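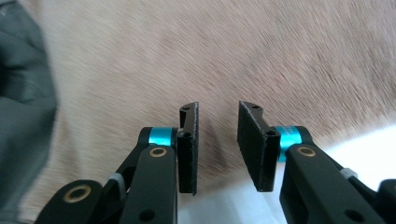 Unit 2: Soft and Fuzzy Surfaces

Brastenis College of Household and Textile Studies
Course handout, Care of Furnishings

Purpose of the unit

Unit 2 deals with household textiles whose surface is raised: blankets, throws, cushion covers, bath mats, rugs and the covers of some upholstered seats. Students should already have completed the exercises on plain woven cloth and should bring their fibre tables to the session.

A soft, fuzzy surface in a pale shade such as beige-pink is a useful case to begin with. The colour shows soiling early, and the raised fibres make it difficult to judge by eye what lies beneath. The appearance alone does not tell us the fibre, the backing or the correct method of washing. Students are asked to keep these three questions separate in their written work.

2.1 Terms

Pile: loops or cut ends standing up from a ground cloth. Velvet, towelling and most rugs are pile fabrics.

Nap: a fuzzy surface made by brushing the fibres of the cloth itself after weaving or knitting. Flannel is the usual case. The word is also used for the direction in which a surface lies, and both senses appear in the set reading.

Ground: the woven or knitted base which holds the pile.

Shedding: the loss of loose fibres in early use. It is to be expected in many new articles and normally lessens after the first few washes.

Pilling: small balls of tangled fibre formed by rubbing. Pilling and shedding are often confused in assessed work, and marks are lost for it.

Matting: flattening and clumping of the surface, commonly caused by heat, pressure or unremoved detergent.

2.2 Examining an article

The examination is made before any cleaning is chosen. Work on a clean table in daylight where possible.

Read the care label first and copy it in full on the record sheet. Where the label is missing, write "no label"; do not leave the box blank.

Pass the flat of the hand over the surface in one direction and then in the other. On many articles the shade will seem to change. Note the direction in which the surface feels smooth and mark it with an arrow on the sketch.

Part the fibres with two fingers and look at the ground. Grit, crumbs and hair collect here and are frequently missed. Then turn the article over. A rubber or latex backing must be recorded, as must any lining, quilting or filling.

Finally, look closely at the edges and at the places which receive the most wear. In the case of a throw this will usually be the part that lies over the arm or back of the seat.

2.3 Dry cleaning by hand

The term is used here for shaking, brushing and vacuuming. It should not be confused with solvent cleaning, which is covered in Unit 4.

Small articles are shaken out of doors. Articles too large to shake are vacuumed through the upholstery nozzle at low suction, with the direction of the surface and then lightly against it. The rotating brush head is not to be used on long fibres — it pulls them from the ground and can draw in a loose edge.

A soft clothes brush is suitable for finishing. The Pirko brushes in the practical room have two faces; the shorter bristles are for upholstery and the longer ones for throws and blankets. Brushes are combed clean and returned to the rack bristles upwards.

2.4 Washing

Unless the label states otherwise, washable synthetic articles are treated in this course at 30 degrees on a gentle programme, with a small measure of liquid detergent. Fabric conditioner is left out. It coats the fibres, and on towelling it reduces the ability to take up water.

The drum should not be packed tightly. A thick throw needs room to move, and where two articles are washed together they should be of like colour. Wool and wool mixtures are washed only where the label permits, on the wool programme, and are never wrung.

Marks are dealt with singly. Blot with a white cloth, working from the outside of the mark towards the centre. Rubbing spreads the mark and disturbs the surface, and the disturbed patch may remain visible after the mark itself has gone. Any new product is first tried on a hidden corner and left for 10 minutes before it is judged.

2.5 Drying and finishing

Dry flat, or over two rails so that the weight is shared. Keep the article away from radiators. Direct heat is the main cause of matting in synthetic articles, and the damage cannot be reversed by brushing.

Shake once while damp and again when dry. An iron is not placed on a raised surface. Where creases must be removed, steam is held clear of the fibres and the surface is brushed afterwards in its own direction.

2.6 Storage

Articles are stored clean and fully dry, folded loosely, in cotton bags or in a lined drawer. Vacuum bags save space but press the surface flat for long periods — they are not recommended for long pile. The Ruchti shelving in the store is reserved for blankets and throws; heavier goods go below.

Preparation for the practical

Read chapters two and three of the Tudach course reader. Each student should bring one article with a raised surface, together with a completed record sheet. Articles containing feathers or an electrical element cannot be accepted.

Record sheets are to be handed in at the start of the session. The written report for Units 1 and 2, not exceeding 4000 words, is due in December.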